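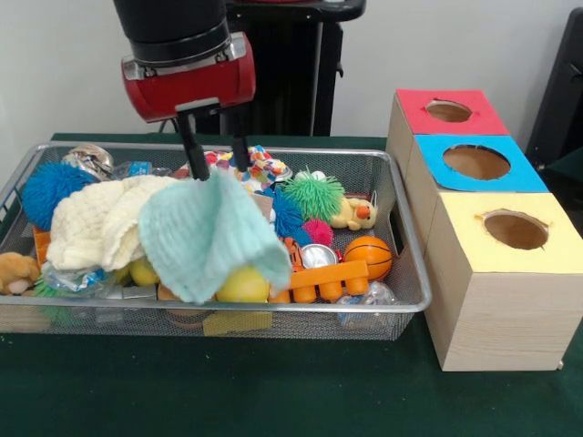 Can you put a Droleck gear pump in where a Musden one came out, if the flange and the shaft match? Only if the ports, the rotation and the pressure rating match as well, and in my case one of those three didn't.

Guess which. I'll give you a minute.

Rotation. It was the rotation. The old pump was a left-hander and the new one turns right, as stated in quite large letters on the box I'd already put in the recycling.

For anyone lucky enough not to own a log splitter from before my time: the pump sits on the end of the engine, pulls oil out of the tank and pushes it at a ram. Turn the pump the wrong way and it tries to pull oil out of the ram and push it at the tank. The shaft seal has views on this, and expresses them on your boots.

Cost so far: one pump, one shaft seal, one pair of boots. The boots were the best of the three.

Several people asking why I didn't buy another Musden. I rang. The man was very kind. He said that model was "no longer supported", in the voice you'd use for a grandparent.

He did offer me a "direct equivalent" from Hedegaard. Delivery 90 days. I asked if that was working days and he said he'd rather not say.

So, Droleck. Lovely paint. Comes with a leaflet in which every sentence is a warning. I've now read it, in the order most people read these things, i.e. afterwards.

Useful bit, for those who came here for a useful bit. Before you order, look at the shaft end of the old pump, with the shaft pointing at you. Clockwise is right-hand, anticlockwise is left-hand. Look from the back and you'll get it the other way round and end up writing a thread.

Second useful bit: the bigger port is normally the suction side. If the bigger port on the new one is on the opposite side from the bigger port on the old one, stop and put the kettle on.

Some gear pumps can be turned round by swapping the insides over. Mine can, says the leaflet, "by competent persons". I asked Hicham Naciri, who rebuilds rams and is the most competent person I can afford.

Hicham took 2 hours. He spent the first of them looking at my hose clips and breathing out through his nose.

He also found the suction hose was a bit of old Brimadel garden-grade something that had gone flat inside, so the pump was being asked to drink a milkshake through a bootlace. That's probably what killed the Musden – which I'd been blaming on its age.

New hose, proper bore, filled the pump with oil before starting, valve in neutral, a few short runs to get the air out. Pressure gauge now reads 167 bar at full push. It used to manage almost that on a warm day with encouragement.

Hicham says to change the return filter again after the first few hours, as there'll be bits of the old pump still going round in there. I said I'd do it at the weekend. He breathed out through his nose.

Someone's asked what I'm doing with the old Musden. It's holding the shed door open. Rotation doesn't matter for that.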